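17 January 2019
Jadow bench notes, grip rules, second pass

Spent most of today arguing with myself over what counts as a "good" pick and hold. The Illmont sheet we've been using since December says hold for 5 seconds, no slip, done. Fine for blocks. Not much help for thin-walled stuff with a lid that isn't fixed to anything, and that's half of what's on our list now.

So, new wording, and please shout if you hate it:

Pads go on the body of the container, never on the lid. Close until both pads touch, then stop squeezing - we had walls bowing in last month and I don't want that logged as a pass again. Keep the thing upright the whole time. If the lid shifts, write it down, even if it stays on. Marker board stays where the camera can see it, and if anyone bumps it, that take is out and you redo it. 20 takes per object, same person for all of them, and wipe the pads between objects (I forget this one constantly).

Oh, and the log from Dindinbridge has 71 takes with no lid note at all. I'd mark those "unknown" and leave them alone. Filling them in from memory is how we got the mess in the first place!
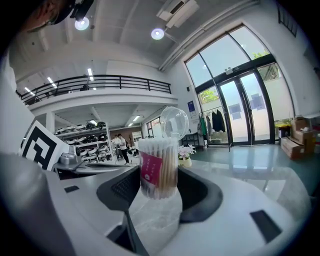 Thái disagrees on the lid rule and thinks a shifted lid should be a straight fail, otherwise everybody will grade it their own way and we'll be sorting it out again at 500 takes. Fair point. I still want the shift written down separately, so I've added a column for it next to pass/fail and left the grading open until we've both run the same set.

Still to do: new pad texture check, print the sheet bigger.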